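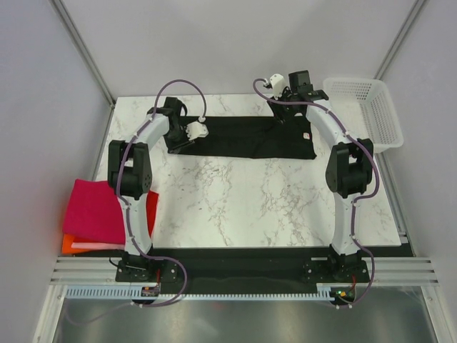

Two robot arms and a folded black fabric item on a marble-patterned tabletop.

Mumeck is a comedy-drama film written and directed by Montserrat Varela. It was produced by Figueroa Pictures and first shown at the Nadham Playhouse on Oct 29, 2018. The story follows a retired bus inspector in the small town of Orncombe whose daughter sends him a household robot when she takes a job overseas. The robot, called Mumeck, gives the film its title.

Plot

The inspector lives alone in the end house of a terrace and keeps to a strict timetable, which he writes out each evening on the back of old duty sheets. His daughter, worried by a fall he has had on the stairs, arranges for Mumeck to be delivered while he is out. He refuses to switch it on and puts it in the front room under a tablecloth.

A neighbour's son starts the machine by accident during a power cut. Mumeck begins to follow the duty sheets to the letter, and the inspector finds that his meals, his walks and his visitors now arrive at the times he has set down. He enjoys this at first. He then starts to write small changes into the sheets to test the machine, and later adds things he would not ask another person for, such as being told goodnight.

When the supplier writes to say that the trial period is ending, the inspector hides Mumeck in a disused bus shelter outside the town. His daughter comes home in March to find the house empty. The last part of the film takes place over a single night, as she and the neighbour's son search the old bus routes using the duty sheets as a guide. The daughter finds her father asleep in the shelter. The final shot shows the next day's sheet, which has been left blank.

Structure

The film is divided into four chapters, each named after a stop on the inspector's former route. The first and last chapters use the same stop, seen from opposite sides of the road. There is no narrator, but the duty sheets are often read aloud by whoever is holding them, and the wording differs slightly from one reader to the next.

Production

Varela wrote the first version of the script as a radio play with two voices. It was turned down, and she put it aside for several years before rewriting it for the screen. The daughter, who was only heard on the telephone in the radio version, became a full part, and the neighbour's son was added.

Filming took place in Orncombe and in a former furniture showroom in Nadham, where the inside of the terraced house was built. The rooms were made slightly smaller than life so that the actors would have to turn sideways to pass the robot. Mumeck was played throughout by a performer in a costume, with the voice recorded separately. Varela had the performer learn each scene twice, once at normal speed and once much more slowly, and used the slower takes for most of the second chapter.

The bus shelter was built for the film on a lay-by east of Orncombe. It was left standing after filming at the request of the parish council and is now used by a school bus.

Music

The score is for clarinet, harmonium and small drum. Varela asked for no music in any scene where the inspector is alone with the robot, and the rule is broken only once, when he plays a record for it. The tune on the record was written for the film and returns over the closing titles.

Release

The first screening was attended by 246 people. The film then played at smaller cinemas and film clubs, where it sold 2692 tickets over its first season. A home release followed, with a commentary by Varela and a short film about the building of the terrace set. A version with the original radio ending, in which the robot is sent back, was shown once in Nadham and has not been released.

Reception

Local reviews were mostly warm. Writers praised the lead performance and the dry humour of the first half — one called the tablecloth scene the best piece of silent comedy the region had produced. The third chapter was less well liked. Several reviewers found the hiding of the robot hard to believe, and one complained that the supplier was a voice on the telephone and nothing more.

Later writing on the film has dealt mainly with the daughter. In early reviews she was often described as cold, but some critics have since argued that the film takes her side, pointing out that she is the only character who reads the duty sheets exactly as written. Varela has said that she wrote the part without deciding whether the daughter was right to go.

See also

Robots in film
Films about ageing
Films set in small towns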